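Chapter 4
Collecting Demonstrations by Hand 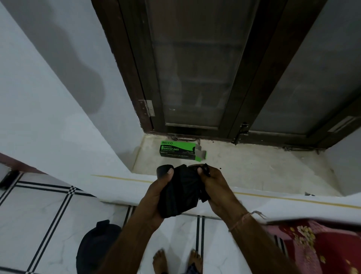
A policy trained by imitation can be no better than the examples it is given. Chapter 3 treated those examples as a finished set of pairs, each made up of an observation and an action, and asked how a model should be fitted to them. This chapter goes back one step and asks where the pairs come from, who produces them, and which decisions made during collection can no longer be changed once training begins.

We are concerned mainly with demonstrations performed by people using their own hands and recorded from head height. The method needs no robot at the time of recording. A person carries out an ordinary household task at normal speed, and the recording is later divided into segments, labeled, and converted into a form the learner can use. The conversion is the hard part. A human hand has more freedom of movement than a two-finger gripper, and the forces it applies do not appear in the video at all. Section 4.3 deals with the first problem and Section 4.4 with the second.

Soft objects deserve early attention. A mug has one shape, and its pose can be written with six numbers. A garbage bag has no such description. Its folds change with every grasp, its layers cling to each other, and the loose end may be hidden under the rest of the material. When a person handles a bag, the fingers hide much of the surface at the very moment contact matters most. The observation is therefore incomplete, and the learner must depend on what it saw in earlier frames.

The running example in this chapter is the Lavari collection, assembled under the direction of Marlies Imhof and Onni Rautiainen. It holds 3047 recorded episodes, of which 715 involve bags, cloths, or other thin flexible material. Each episode was checked by 2 reviewers working separately. Where they disagreed on the start or end of a segment, both labels were kept – a choice that affects the loss function discussed in Section 4.5.

Three terms are used throughout. An episode is one continuous recording of one task. A segment is a part of an episode during which the goal of the hands does not change, such as finding an edge or pulling two layers apart. A contact event is the first or last frame in which a given hand touches a given object. Contact events are marked for the left and right hands separately, even when both hold the same item.

Readers who plan to collect their own data should read Section 4.2 before choosing a camera mount. Those working only with existing sets may go directly to Section 4.4.

4.1 Choosing the Tasks

A task list should be written before any recording starts. It should state the starting condition of each object, the condition that ends the episode, and the amount of variation allowed between the two.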